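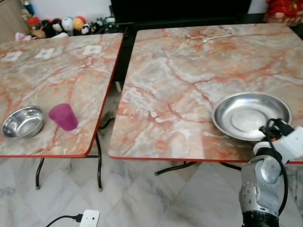
**Neighbor Language Month** is a yearly observance held each September in the river town of Ndlovu, set aside for the many languages spoken in its homes, shops and schoolyards. It began as a single evening of songs and stories and has since grown into a full month of readings, shared suppers, classroom visits and a good deal of friendly talk on front porches. The closing day, 30th September, is known locally as Last Word Night, and for many families it is the part they look forward to all year.

## Origins

The idea is usually credited to Ramiro Figueroa, a retired bus driver who had spent much of his working life hearing his passengers chat in languages he couldn't follow and wishing very much that he could. He asked his friend Lajos Sipos, who taught music at the Fulent Street school, whether the children might teach the grown-ups a song or two from home. The first gathering drew 20 people, most of them parents, and they stayed so late that the lights in the hallway had already been switched off when they left.

The following September the town library offered its reading room, and the evening became a week. It was stretched to a month after families complained (very politely, by all accounts) that there simply wasn't time for every language to have its turn.
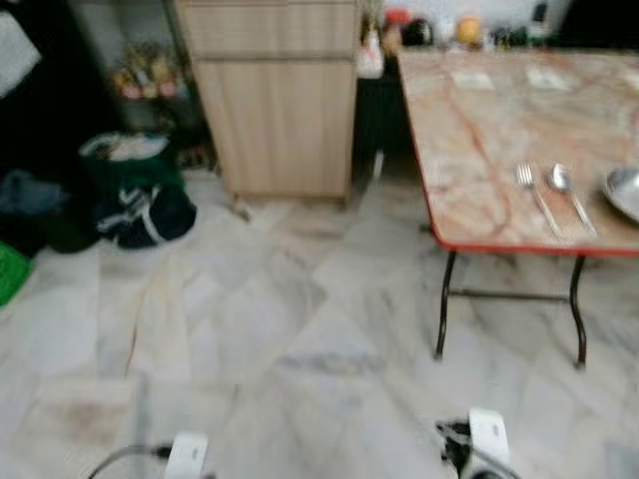 ## Customs

Each week opens with a greeting chosen by one group of speakers, and townspeople are encouraged to use it wherever they go, however badly they pronounce it. Shopkeepers on Vekitz Square write the greeting on paper strips in their windows, and older residents are often stopped by schoolchildren who would like to correct them.

The best-loved custom is probably the story chain. A teller begins a folk tale in one language, stops at an exciting moment, and hands it on to a second teller who continues in another, with a short retelling in English between the two. The longest chain on record used 10 languages and had to be paused for supper.

## The Girnomico songbook

Benedek Bognár, a printer by trade, began collecting the songs in a small book named after the Girnomico, the old ferry that once carried newcomers across the river. The first printing ran to 300 copies. Later editions added lullabies, counting rhymes and a much-argued-over section on spelling, which Ernő Kocsis edited with great patience.

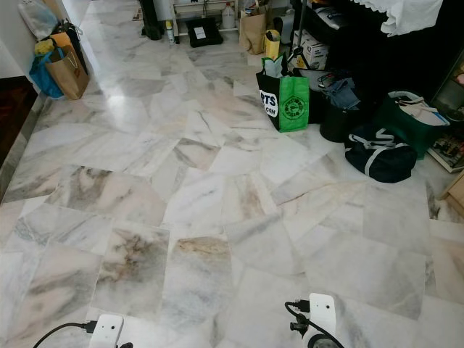
## Reception

The month has had its critics over the years. Kieran Bunting, writing in the town paper, worried that languages with only a handful of local speakers were being crowded out by the larger ones, and his column led to the practice of drawing the weekly greetings by lot. Others have asked for signed languages to be given a more regular place, and interpreters now take part in the story chain as tellers in their own right.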